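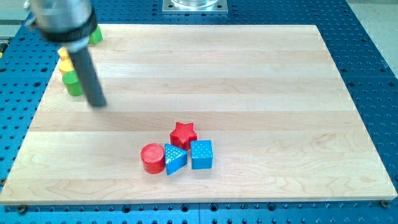
The Water at Jelari

My aunt left me her share in the spring, and I drove up in February to see whether a spring could be a thing a person had a share in.

The letter said one part in 20. The other parts belonged to people in the town of Jelari, and the man on the phone had told me that the water cured stiffness of the joints, poor sleep and, in certain cases, grief. I asked him which cases. He said it varied.

I should say that I sell insurance. I have read 1,522 claims about kitchen fires and I believe most of them, but I read them all the way through first.

The bath house sat at the end of the Nartey road, behind a gas station. It had a green door and a bell on a rope. A woman in rubber boots let me in and looked at my hands as if I might be carrying something. She had my aunt's nose, or I had decided on the drive that somebody would.

"You're the niece," she said.

"I'm here about the paperwork."

"Paperwork's in the back. You'll want to go in first."

I said I didn't. She gave me a towel anyway.

The walls of the hallway were hung with letters in frames. A man had thrown away his cane. A girl had slept through the night for the first time since the flood. One letter was from a company called Pristik, offering to bottle the water and pay the town 2 cents on every bottle, and somebody had written NO across it in red crayon and framed that too. I looked for dates and found none. I looked for last names and found a few, all of them the same.

"Did anybody test it?" I asked.

"Test what?"

"The water. A lab."

"A fellow came from Clillum with little jars," she said. "He found iron. Then he stayed a week."

"Because of the iron?"

She was already walking.

The pool was smaller than I had pictured from my aunt's talk. She used to come home from here every winter with pink cheeks and new opinions, and for a month she would be kind to my mother. I had always put that down to the week off work. Anybody would be kinder after a week off work. You could have sent her to a parking lot with a magazine and got the same result, and for a lot less than she paid for the bus.

I took off my shoes and put my feet in. It was warm. I want to be fair about that. It was warm the way a bath is warm, and it smelled like a handful of old pennies. An old man sat across from me with the water up to his chin and his eyes shut.

"How long does it take?" I asked him.

"How long does what take?"

"To work."

He opened one eye. "What's wrong with you?"

I said there was nothing wrong with me. He closed the eye again – he seemed to think that settled it – and we sat there while the rain came down on the roof. I thought about the last time I had spoken to my aunt, which was a short call about a casserole dish. She wanted it back. I said I would mail it, and I had meant to, and it was in the trunk of my car that minute wrapped in a beach towel. I don't know why I had brought it. There was no one to give it to.

After a while I noticed that I had been in up to my knees for some time and that my good pants were ruined.

The papers were in a cookie tin. My share was worth 1,000 dollars if I sold it back to the town, and the woman in boots had the check made out already, all but the signature. She put a pen next to it.

"Most of the family sells," she said.

"What did my aunt get out of it? Money, I mean. Each year."

"Nothing. She paid in, for the roof."

I read the agreement all the way through. It was a bad agreement. There was no clause for repairs and no clause for getting out, and the map on the last page had the spring on the wrong side of the road. I told her so. She said it used to be on that side.

"Springs don't move," I said.

"All right," she said.

I put the pen down and asked what the roof was going to cost. Then I went out to the car to get the dish, and stood in the rain with the trunk open, my pants stuck to my shins, feeling exactly the same as before.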